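Four months into the kitting cell

The returns bench at Godau went over to two arms in December. Before that, four people sorted loose office stock into shelf bins by hand, one shift each. The job is dull to describe: pick an item off the table, identify it, place it in the correct compartment, repeat. Kylie Dunstan kept the old tally sheets, and her last full week came to 2,729 items.

The sorting itself was the easy part to hand over. What changed is where the hours go. Urmila Ahuja used to sort. Now she writes the placement rules and runs every new layout in simulation before it reaches the floor. Her queue is exceptions: items with no assigned compartment, items lying at an angle the grasp planner dislikes, items too close to a wall.

Pens are worse than they look. A cylinder rolls if the first contact is off center, so the approach has to line up with the long axis. We run each layout 100 times with the item rotated between runs, and we want the same compartment every time. The three-bay shelf with one marker on a bare table is our baseline.

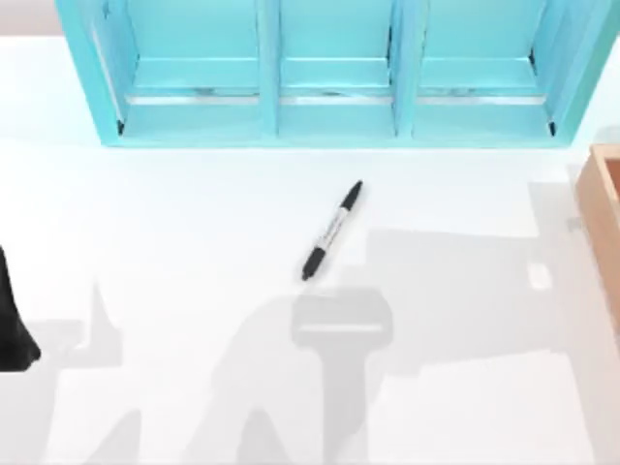

Passing in simulation gets a layout onto the floor at 80 percent speed, no higher, until Satish Agarwal signs it off. He is strict about this and I agree with him.

The open problem is pay grades. Rule writing is still classed as bench work — same grade, same rate — and two of the original four have asked for that to be reviewed. Flunder, who supplied the cell, trained them for it, so the skill is on record. The review is due after the next stock count.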